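FOR IMMEDIATE RELEASE

Cluswood robotics group reports new method for handling processors in used desktop computers

DINARD, November -- Researchers at Cluswood today released results from Shao, a method that lets a robot arm learn delicate computer repair moves from a small set of recorded runs. Paper and data list to follow.

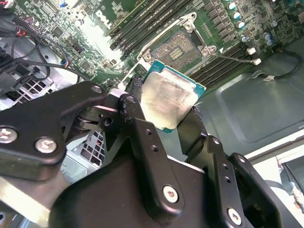

Shao splits each job into short stretches and scores every stretch on its own, so one bad grasp does not spoil a whole recording. Trained on 1340 runs, the method needed 17 hours of computer time. Earlier in-house work used far more of both.

"Sockets are unforgiving," said Ambros Fankhauser, who leads the project. "A few degrees of tilt and your done. We wanted a method that knows when it is unsure, and backs off."
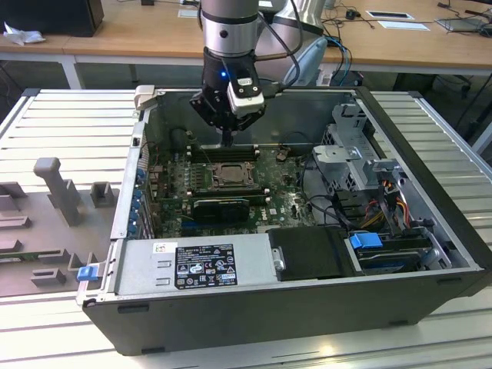 Test machines come from Skamport, the refurbishing firm that is partner on the project. Office desktops mostly, mixed ages, none cleaned up first. For processor work the tower lies on its side on a slatted aluminum platform, the arm coming in from over the open case. Same layout for every test, no custom jigs per model.

Results in short: 100 test attempts on boards held back from training. Full breakdown by stage in the paper, failures included. 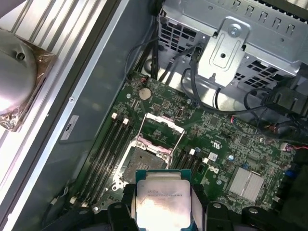

Gripper holding a processor near the open socket of a Dell desktop. Photo: Cluswood

Jianguo Qin, who wrote the scoring code, said the next step is speed. "Right now it is slow and careful. Skamport would like it less slow."

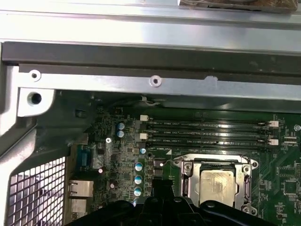 A second round begins this winter with 1000 more runs, adding memory modules and drive cables. The group will also test wether the scoring carries over to a different arm without retraining.

Press contact: Cluswood media desk, Dinard. Interviews by request, mornings preferred.

###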